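4.2 Evaluation of the Gamgate kitchen package

The second product under review is Gamgate, a simulation package sold by Lirkano for training and testing two-armed mobile robots on household tasks. It is offered as a base licence with a set of kitchen scenes, a robot model library and a scripting interface. We used the build dated 8/7/22 with the default physics settings unless stated otherwise. The Volov package, described in Section 4.1, was run on the same workstation so that timing could be compared directly.

Gamgate builds each kitchen from a floor plan, a set of appliances and a surface palette. The palette is drawn at random when a scene is loaded, and the vendor recommends leaving this feature on during training. Colours are often far from those of a real kitchen. We left it on for all runs reported here. The user can fix the palette with a seed value, but the seed also fixes the starting pose of the robot, and the two cannot be set apart in the current release. This made it harder to test the effect of colour alone, and we did not attempt it.

We chose 16 of the supplied scenes. Scenes were left out if they failed to load with the two-armed model or if the robot began in contact with a wall. Each remaining scene was used for three tasks: opening a hinged door, pulling out a sliding rack, and moving a small object from a rack to a counter. A total of 473 trials were completed. A trial was stopped when the task condition was met, when the time limit was reached, or when the solver reported an unstable contact.

Contact handling was the main point of difference between the two packages. In Gamgate, each appliance is assembled from rigid parts joined by hinges and slides, and the travel of each joint is read from a plain text file. This file is easy to edit, and we corrected the slide limits of nine racks in this way. Thin parts remained a problem. Wire racks are stored as detailed meshes for display but as a much simpler shape for collision, and the gap between the two was large enough to affect grasping. In 177 trials the gripper closed on the collision shape without touching the visible bar. The software still recorded these as valid grasps. We counted them as failures, and the success rates in Table 3 are therefore lower than those given by the package's own log.

Camera placement was also examined. The package provides a fixed room camera, two wrist cameras and a free camera that may be attached to any link of the robot. The free camera keeps the roll angle of its parent link. When attached to the upper body, it returns a tilted view in which the body shell can take up much of the lower image (Figure 7). Hiding the shell is possible, although doing so also removes its shadow and changes the lighting in the rendered output. For policies trained on images, we would advise keeping the shell visible and moving the camera forward instead.

Rendering speed was adequate. Translucent panels were the most costly item in the scenes we used, and turning off transparency gave a clear gain in frame rate with no effect on the physics. Shadows are computed from a single main light. Their edges were coarse at the default setting, and the higher setting was too slow for use in training.

The documentation covers installation and the scripting interface well, but says little about joint damping or friction. Default damping on hinged doors was too low in our view, and a light push was often enough to swing a door fully open. The Araújo door set, which is sold separately and loads into Gamgate without conversion, has more believable values. It contains no sliding racks and could be used for the first task only.

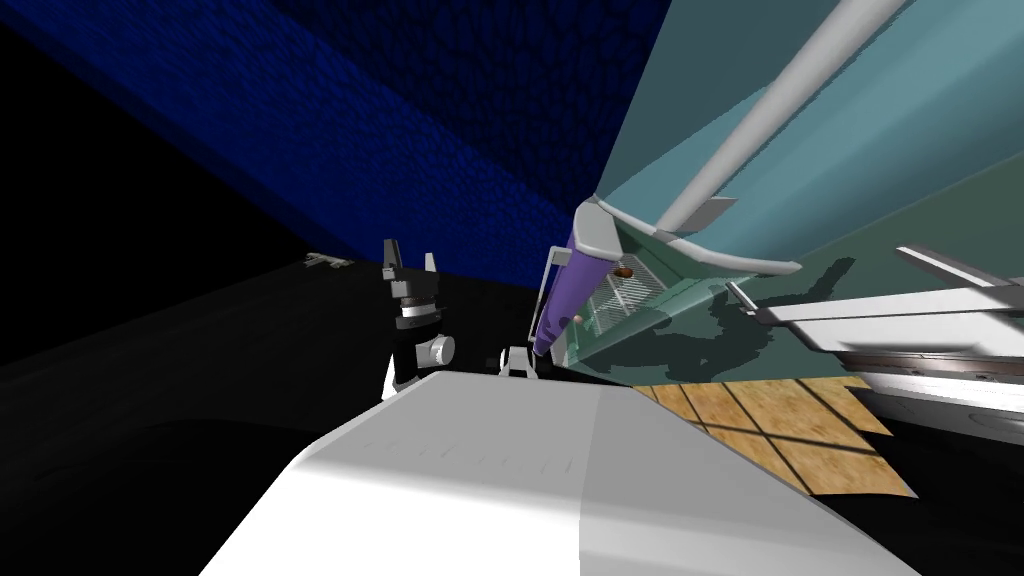

Figure 7. Tilted view in a Gamgate kitchen scene, with the white body panel in the foreground, the black two-fingered gripper left of centre, and a wire rack behind a translucent panel.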